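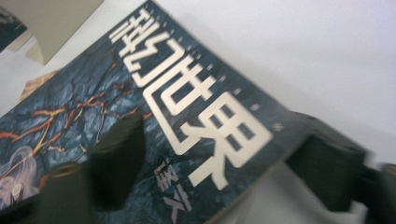 Gripper view of a paperback with a dark, rock-textured cover and orange veins.

The fault at Fumholm was logged as a dropped item. It took the book handling team three weeks to establish that the item had been dropped because the gripper had stopped reporting its own position correctly, and that the same error could have closed the jaw on a person's hand.

Akinyi Urio runs automation at the Fumholm returns depot, where used and unsold paperbacks are graded and boxed again. Vasilis Angelovski is the controls engineer from Alside who was called in after the second event. They were interviewed together at the depot.

The cell picks single books from a white table. Thin, glossy covers are the hard case. "A hardback gives you an edge," Urio says. "A paperback bends. If you squeeze at the spine it holds, and if you squeeze at the open side the pages fan and you lose it. So the force setting is low and the position reading has to be good."

On Wednesday, May 29, 2019, the arm lifted a paperback, began its move to the box and let go over the conveyor. The log showed a jaw opening of 31 millimeters at the time of the drop. The book was much thinner than that. The controller should have rejected the grasp before the lift and did not.

"The first thing everyone looked at was the pads," Angelovski says. "Glossy cover, worn pads, it slips. That was a reasonable guess. They changed the pads and it ran for 1033 picks with no drop, so the ticket was closed."

The second event was different. An operator had opened the gate to straighten a stack, which puts the cell in reduced mode. In that mode the jaw may close only if the opening is already below a set limit, so that fingers cannot get between the pads. The jaw was fully open. It closed anyway, on nothing, with the operator's hand on the table next to it.

"No contact, no injury," Urio says. "But it was a movement that the mode does not allow. I locked the cell out that afternoon and it stayed locked out until we had a cause."

The cause was in the encoder coupling on the jaw drive. A set screw had backed off far enough for the hub to turn on the shaft under a sharp stop. Each time it turned, the reported opening moved away from the true opening by a small amount. Homing at the start of a shift corrected it, which is why the morning checks were always clean.

"You home it, you measure it with a gauge, it reads right to a tenth," Angelovski says. "Then you run it for four hours and it is wrong. The check was being done at the one time of day when the fault could not show."

He found it by painting a line across the hub and the shaft and running the cell empty at full speed. The line had split after 30 minutes.

Why the grasp check failed to catch it is a separate matter, and the two do not fully agree on it. The check, part of the Ornex software that runs the cell, compares jaw opening with the expected thickness of the book. If no thickness is on record, it accepts any value under a default. The paperback in the first event had no record.

"I would call that a design fault," Urio says. "No data should mean no lift."

Angelovski is more cautious. "If you do that here, you stop the line on a large share of the stock. A default is fine if the position is trustworthy. The position was not trustworthy."

The safety side was simpler. The reduced mode limit relied on the same encoder as the grasp check — one sensor, two jobs. A separate limit switch now sits on the jaw carriage and is wired to the safety relay directly, outside the controller. With the gate open and the jaw wider than the limit, drive power is removed. The coupling has been replaced with a clamping type that has no set screw, and the jaw is homed again at each break as well as at shift start.

Urio has also changed how drops are logged. The ticket form used to offer a single code for a lost item. It now asks for the reported opening and a gauge reading taken before the cell is reset.

"The reset was wiping out the evidence," she says. "People were doing it within a minute, as they had been trained to."

The cell went back into service in September. The default thickness is still in the software, at a lower value, and a change request is open with Ornex. Angelovski has asked for the old coupling back from Ayala, the supplier, who still have it on a test bench.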